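Unit 3: Can a Machine Tidy Up Yet?
Notes for Angelica Dimaculangan's evening section

Welcome back, everybody. Please have the Thibodeaux reading with you, even if you only got through the first half (it's a long one, I know!).

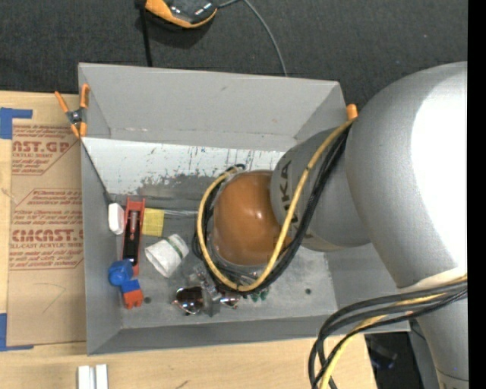 1. Picking from a mixed bin

We'll start with the job every household has, emptying a catch-all drawer. Sunglasses are a lovely test, with thin frames, shiny lenses and hardly anywhere good to grab. A crumpled cup is a different sort of trouble, and a long stapler-like tool is different again.

In the Laten exercise you have 125 tries to work through. Write down every miss, and say whether the arm chose a bad spot or the grip slipped, so that we can talk the two over separately.

2. So, can they do it?

Partly, I'd say. Sorting identical parts on a shop floor is old news, but a drawer of odds and ends still needs a person close by. Rogelio Cabrera will argue the other side at 7:00, and he's very good, so bring questions!

For next time: problems 1 to 3, one page at most.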